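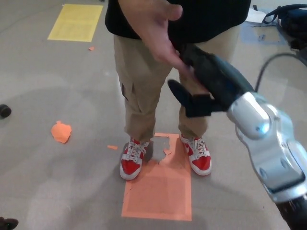
Wann muss ein Baseballhandschuh neu geschnürt werden?

Sobald sich die Schnürung im Fangnetz trocken anfühlt, Risse zeigt oder sich mit zwei Fingern deutlich dehnen lässt. Wer regelmäßig trainiert, lässt am besten in der Winterpause nachsehen, dann ist bis zum ersten Spiel im April alles wieder eingespielt.

Über uns

Herzlich willkommen bei Horncombe, der Werkstatt für Baseball- und Softballhandschuhe! Wir reparieren, schnüren, fetten, formen und retten, was sich retten lässt, und weil wir am Telefon immer wieder gefragt werden, wer wir denn so sind und wie man auf so etwas kommt, erzählen wir es auf dieser Seite etwas ausführlicher. Wer es eilig hat, findet die Preisliste und das Auftragsformular oben im Menü. Alle anderen dürfen sich gern einen Kaffee holen.

Wie es angefangen hat

Gegründet wurde die Werkstatt von Nest Ellis, die in Turnurbridge aufgewachsen ist und das Spiel von ihrem Großvater gelernt hat, auf einer Wiese mit Maulwurfshügeln, wo die dritte Base ein zusammengelegter Mehlsack war. Ihr erster Handschuh war ein abgelegter Fanghandschuh, viel zu groß und an den Fingern schon ganz dunkel, und als ihm mitten im Sommer das Netz riss, hat der Großvater es mit einem Schnürsenkel aus einem Wanderschuh geflickt. Der hielt bis zum Herbst. Danach hat Nest sich selbst darangesetzt, mit einer Stopfnadel und sehr viel Geduld, und wer sie kennt, kann sich vorstellen, dass an jenem Abend das Essen kalt geworden ist.

Nach Deutschland kam sie später wegen der Liebe, geblieben ist sie auch wegen des Baseballs. Im Verein sprach sich herum, dass da eine ist, die schnüren kann, und bald lagen in ihrer Umkleidetasche mehr fremde Handschuhe als eigene. Gelernt hat sie in der Zwischenzeit das Sattlerhandwerk, bei einem alten Meister, der von Baseball keine Ahnung hatte und den Handschuh, den sie ihm eines Tages auf die Werkbank legte, zuerst für ein missglücktes Reitzubehör hielt. Von ihm hat sie den Sattlerstich, die Liebe zu gutem Leder und eine gewisse Strenge gegenüber schlampigen Knoten. Die Strenge bekommen wir hier alle zu spüren.

Am 19. Januar 2021 ging dann die Horncombe Handschuhwerkstatt offiziell an den Start, zunächst in einem Hinterzimmer mit einem einzigen Fenster. Es war, das darf man rückblickend ruhig sagen, kein besonders bequemer Winter für eine Firmengründung. Aber die Leute hatten Zeit, in ihre Sporttaschen zu schauen, und so kamen die Pakete. Im ersten Jahr haben wir nahezu 400 Handschuhe neu geschnürt, darunter Stücke, die seit Jahrzehnten auf Dachböden lagen und nach Keller, Gras und altem Öl rochen. Wir mögen diesen Geruch ja sehr!

Woher der Name kommt

Horncombe heißt der Hügel hinter Turnurbridge, an dem besagte Wiese liegt. Mehr steckt nicht dahinter, auch wenn uns schon die schönsten Theorien zugetragen wurden. Ein Kunde war fest überzeugt, es handle sich um eine besondere Knotenform, und hat eigens einen »Horncombe-Knoten« bestellt. Wir haben ihm einen sauberen Standardknoten gemacht und eine Postkarte vom Hügel dazugelegt.

Was wir machen

Den größten Teil unserer Arbeit macht die komplette Neuschnürung aus. Dabei wird der Handschuh vollständig ausgefädelt, gereinigt, auf schwache Nähte geprüft und anschließend mit Rohlederriemen neu aufgebaut, vom Handballen über die Finger bis zum Netz. Das dauert je nach Modell einen halben bis einen ganzen Arbeitstag. Fanghandschuhe für Catcher brauchen länger, das Polster will nämlich mitgedacht werden, und auch die Handschuhe für die erste Base haben ihre Eigenheiten, über die man sich bei uns in der Mittagspause mit Leidenschaft streiten kann.

Dann gibt es die kleineren Sachen: ein einzelner gerissener Riemen, ein ausgefranstes Handgelenkband, ein Futter, das sich am Daumen durchgescheuert hat. Solche Reparaturen erledigen wir oft am selben Tag, an dem das Paket ankommt. Bitte schicken Sie den Handschuh auch dann ein, wenn Sie glauben, es lohne sich nicht mehr. Ob es sich lohnt, sagen wir Ihnen nach einer kostenlosen Durchsicht, und wenn wir abraten, dann schreiben wir Ihnen auch, wieso.

Außerdem formen wir neue Handschuhe vor. Wir wissen, dass es dazu unter Spielern sehr feste Überzeugungen gibt, vom Backofen (bitte nicht!) bis zur Nacht unter der Matratze mit einem Ball in der Tasche. Bei uns wird der Handschuh mit dem Holzhammer bearbeitet, mit wenig Fett und viel Handarbeit, und er kommt so zu Ihnen zurück, dass er sich schließen lässt und das Einfangen trotzdem noch Ihnen überlässt. Ein Handschuh soll sich schließlich an seine eigene Hand gewöhnen und nicht an unsere.

Unsere beiden Riemen

Weil viele danach fragen: Wir arbeiten mit zwei Riemensorten, die wir nach unseren Vorstellungen zuschneiden lassen. Der Siu ist der weichere von beiden, geschmeidig, etwas breiter, gut für Kinderhandschuhe und für alle, die einen Handschuh gern schnell beweglich haben. Der Nosov ist fester und dichter gefettet, den nehmen wir für Netze, für Catcher und für Outfielder, die aus vollem Lauf in den Zaun greifen. Beide gibt es in Natur, Schwarz und einem dunklen Rotbraun. Knalligere Farben können wir auf Wunsch besorgen, das dauert dann ein wenig, und Nest wird Sie möglicherweise fragen, ob Sie sich das gut überlegt haben. Nehmen Sie ihr das nicht übel, sie hat selbst als Jugendliche mit neongelber Schnürung gespielt.

Wer zu Hause selbst schnüren möchte, kann die Riemen bei uns auch einzeln kaufen. Ein Bund reicht für einen Feldhandschuh in üblicher Größe. Eine Nadel und ein Merkblatt liegen bei, und falls Sie mittendrin nicht weiterwissen, rufen Sie an. Ein Foto vom halbfertigen Netz hilft uns mehr als jede Beschreibung, denn am Telefon »der Riemen, der da oben so rüberläuft« zu verstehen, gelingt uns leider nur selten.

Die Werkstatt heute

Aus dem Hinterzimmer sind wir inzwischen herausgewachsen. Die jetzige Werkstatt liegt im Erdgeschoss einer früheren Druckerei, mit hohen Fenstern und einem Boden, auf dem man jede heruntergefallene Ahle sofort hört. An der Längswand hängen 44 Holzhaken, jeder mit einem Schildchen, und jeder Handschuh, der bei uns ankommt, bekommt seinen Haken und bleibt dort, bis er wieder nach Hause darf. Sind die Haken voll, nehmen wir keine neuen Aufträge an. Das ist manchem im Frühjahr schon lästig gewesen, wir wissen es, aber wir möchten nicht in Kisten wühlen und wir möchten auch nichts verwechseln. Ein Handschuh ist eine persönliche Angelegenheit. In manchen stehen Namen, die längst verblasst sind, und in einem fanden wir unter dem Futter einen Kaugummistreifen samt Papier, den wir selbstverständlich mit zurückgeschickt haben.

Besuch ist uns willkommen, am liebsten nachmittags und mit kurzer Anmeldung. Sie können beim Schnüren zuschauen, Leder anfassen und sich beraten lassen, auch wenn Sie nichts kaufen möchten. Für Kinder gibt es eine Kiste mit Handschuhen zum Ausprobieren in allen Größen, links wie rechts. Gerade Linkshänder stehen im Sportgeschäft ja oft vor einem ziemlich leeren Regal, und wir freuen uns jedes Mal, wenn da jemand zum ersten Mal einen Handschuh anzieht, der auf der richtigen Seite sitzt.

Kurse und Vereine

In der Winterpause geben wir Schnürkurse. Man bringt einen eigenen Handschuh mit, möglichst keinen, an dem das Herz zu sehr hängt, und geht am Abend mit einem neu gebundenen Netz und leicht schmerzenden Fingerkuppen nach Hause. Grundkenntnisse sind keine nötig. Wer eine Schleife binden kann, bringt genug mit, und wer keine binden kann, dem zeigen wir es eben auch noch. Die Gruppen halten wir klein, damit an jedem Platz in Ruhe geholfen werden kann.

Für Vereine haben wir ein eigenes Angebot: Sie sammeln die Handschuhe Ihrer Nachwuchsmannschaften ein, wir sehen sie gemeinsam durch, und Sie bekommen eine Liste, was sofort gemacht werden muss, was bis zur nächsten Saison warten kann und was wir lieber als Ersatzteilspender behalten würden. Auf Riemen und Arbeitszeit gibt es dabei einen Nachlass. Schreiben Sie bitte rechtzeitig, vor dem Saisonstart wird es hier erfahrungsgemäß sehr eng.

Was uns wichtig ist

Wir verkaufen keine neuen Handschuhe. Das werden wir oft gefragt, und die Antwort ist seit dem ersten Tag dieselbe. Es gibt gute Händler dafür, und wir würden uns schwertun, einen alten Handschuh ehrlich zu beurteilen, wenn daneben ein neuer im Regal läge, an dem wir mehr verdienen. Auch beim Leder sind wir eigen. Rohleder ist ein Naturprodukt, da fällt kein Riemen aus wie der andere, und was uns nicht gefällt, wird zu Schlüsselanhängern verarbeitet (die gibt es im Laden an der Kasse, von jedem Bund Ausschuss ein paar, solange der Vorrat reicht).

Auf jede Neuschnürung geben wir eine Garantie von 100 Spieltagen. Sie führen die Strichliste, wir glauben Ihnen. Reißt in dieser Zeit ein Riemen, ersetzen wir ihn und übernehmen auch das Rückporto. Ausgenommen sind Hunde. Wir haben großes Verständnis für Hunde, aber gegen einen jungen Retriever mit Appetit auf gefettetes Leder kommt auch der Nosov nicht an.

So erreichen Sie uns

Am einfachsten über das Kontaktformular, wir antworten in der Regel am nächsten Werktag. Telefonisch sind wir vormittags da. Wenn es lange klingelt, hat gerade jemand beide Hände in einem Catcherhandschuh, dann versuchen Sie es bitte etwas später noch einmal oder sprechen uns auf den Anrufbeantworter. Legen Sie Ihrem Paket immer einen Zettel mit Name, Rückadresse und Wurfhand bei, und schreiben Sie ruhig dazu, auf welcher Position Sie spielen und ob Sie das Netz eher straff oder eher nachgiebig mögen.

Wir freuen uns auf Ihre Post und auf Ihren Besuch!

Nest Ellis und das Team von Horncombe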